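Preguntas frecuentes – Talton, entorno de control y percepción para manipulación con dos brazos

Última revisión: octubre. Se aplica a la rama estable. Si trabajas con la rama de desarrollo, consulta antes las notas de cambios, porque algunos nombres de parámetros son distintos.

General

¿Qué incluye Talton?

Cuatro módulos: percepción (Tanley), planificación de movimiento (Wegener), control de brazos y manos, y un grabador de sesiones. Se instalan juntos, pero cada uno arranca como proceso independiente y se puede sustituir por otro que respete los mismos mensajes.

¿Necesito los cuatro para empezar?

No. Para probar percepción basta con Tanley y una sesión grabada. Para mover el robot hacen falta el control y Wegener. El grabador es opcional, aunque recomendamos dejarlo siempre activo durante la puesta en marcha.

¿Funciona con manos distintas en cada brazo?

Sí. Cada efector se declara en su propio archivo y el planificador carga los límites articulares y el modelo de colisión por separado. No hay que duplicar la configuración del brazo. Lo que no se admite de momento es cambiar de efector con el control en marcha: hay que parar, cargar el archivo nuevo y volver a arrancar.

Percepción

¿Por qué Tanley no detecta mi mesa de cristal?

Los sensores de profundidad suelen atravesar el vidrio y devolver el suelo o la estructura de debajo. Con la configuración de fábrica, Tanley ajusta el plano dominante, y en una mesa transparente ese plano es casi siempre el suelo. El resultado es que los objetos aparecen flotando y el planificador acepta trayectorias que pasan por donde está el tablero.

La solución es declarar la superficie a mano. En el archivo de escena se indica la forma (circular o rectangular), el radio o los lados, y la altura respecto a la base del robot. A partir de ahí Tanley usa el plano declarado y descarta los puntos que quedan por debajo. 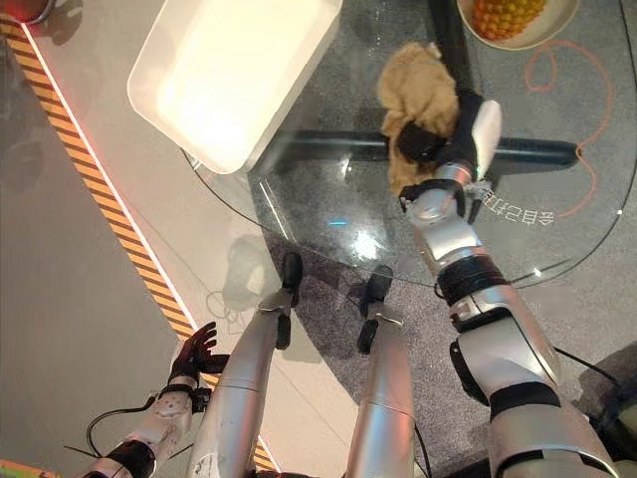 Conviene medir la altura en el borde y en el centro. Si las dos medidas no coinciden, usa la mayor y deja que el control de fuerza resuelva el último tramo de la aproximación. Wegener añade por su cuenta un margen de 18 mm por encima de cualquier superficie declarada, y ese margen solo se desactiva en la fase de agarre.

¿Y los reflejos?

Los reflejos de lámparas, pantallas o rótulos en el cristal pueden generar detecciones falsas. Tanley tiene un filtro de persistencia: una detección debe mantenerse coherente al mover la cámara de la cabeza. Un reflejo se desplaza de otra manera que un objeto apoyado y suele caer en ese filtro. Si aun así aparecen falsos positivos, sube el umbral de coherencia antes de tocar el de confianza.

¿Qué pasa con los objetos deformables?

Trapos, peluches y bolsas no llevan pose de seis grados de libertad. Tanley devuelve una máscara, una nube de puntos y una lista de candidatos de agarre ordenados por altura y curvatura local. Una vez agarrado el objeto, su geometría se sustituye por un volumen envolvente que cuelga de la mano. Es una aproximación conservadora y a veces hace que Wegener rechace trayectorias que serían válidas.

La mano tapa el objeto durante la aproximación. ¿Se puede evitar?

Del todo, no. La cámara de la cabeza pierde el objeto en los últimos centímetros en casi cualquier agarre desde arriba. Por eso se recomienda combinarla con las cámaras de muñeca. Tanley fusiona las vistas disponibles y mantiene la última estimación válida durante 54 ciclos; pasado ese plazo, cancela el agarre y retira el brazo por el mismo camino.

Cámaras de muñeca

¿Cómo se enmascara el propio robot en la imagen?

La máscara se calcula a partir del modelo y de las posiciones articulares. El paquete trae máscaras para las carcasas y los dedos en reposo, y las partes móviles se proyectan en cada fotograma. Si la calibración mano-ojo es mala, verás restos de dedos clasificados como objetos, normalmente en forma de manchas alargadas junto al borde de la máscara.
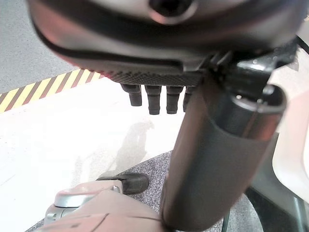

El otro brazo también entra en el cálculo. Es un olvido habitual al migrar desde instalaciones de un solo brazo: el parámetro de enmascarado cruzado viene desactivado y hay que ponerlo en verdadero en los dos lados. Con el enmascarado cruzado activo el coste por fotograma sube, así que en equipos modestos puede ser necesario bajar la resolución de la máscara.

¿Cada cuánto hay que recalibrar?

Después de cualquier golpe, de desmontar la muñeca o de cambiar un soporte. Sin incidencias, una vez al mes es suficiente. El asistente pide 81 poses y guarda el error residual en el registro. Se puede interrumpir y reanudar – las poses ya tomadas no se pierden.

La imagen sale quemada sobre superficies blancas

La exposición automática mide el cuadro completo, y una carcasa oscura ocupando buena parte de la imagen la empuja hacia arriba. Activa la medición con máscara, que excluye del cálculo los píxeles del propio robot. Si la cámara no lo permite, fija la exposición con la superficie más clara de la escena a la vista.

¿Puedo trabajar con varios objetos a la vez sin etiquetarlos?

Sí. La segmentación no necesita clases. Las etiquetas solo hacen falta si la tarea las menciona («coge la piña», por ejemplo). En ese caso, Elance, el servicio de etiquetado, asocia el texto con las máscaras y devuelve un identificador por objeto. Las coincidencias ambiguas se devuelven todas, con su puntuación, y es la tarea la que decide.

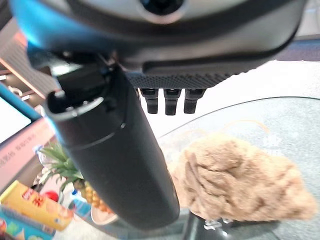 Vista desde la muñeca: un objeto de peluche beige sobre el cristal, con la piña al fondo.

Planificación y control

Wegener devuelve «sin solución» aunque el objetivo parece alcanzable

Revisa, por este orden, el plano declarado, el volumen del objeto agarrado y los cables. Los cables externos no están en el modelo, pero mucha gente los añade como cilindros rígidos demasiado gruesos y bloquean medio espacio de trabajo. También hay que comprobar las piernas si el robot las tiene: si el modelo las sitúa en una postura que no es la real, el planificador verá colisiones con la mesa que no existen o dejará de ver las que sí.

¿Qué significa el error 149?

Desfase de reloj entre el control y alguna de las cámaras. No detiene el movimiento en curso, pero impide planificar uno nuevo. Sincroniza los relojes y reinicia Tanley; no hace falta reiniciar el control. Si vuelve a salir a los pocos minutos, comprueba que no haya dos servidores de hora en la misma red.

¿Puedo mover un brazo mientras el otro sujeta algo?

Sí, con el modo asimétrico. El brazo que sujeta mantiene posición y fuerza de agarre, y Wegener lo trata como obstáculo fijo. Si durante el movimiento la posición real de ese brazo se aparta de la consigna más de la tolerancia, se paran los dos.

Grabaciones

¿Qué se guarda en una sesión?

Imágenes de todas las cámaras, estados articulares, consignas, salidas de Tanley y los planes aceptados y rechazados. El audio no se graba. Las sesiones se pueden reproducir sin robot, y es el formato que pedimos al abrir una incidencia. Adjunta también el archivo de escena; sin él no podemos reproducir los problemas de superficie.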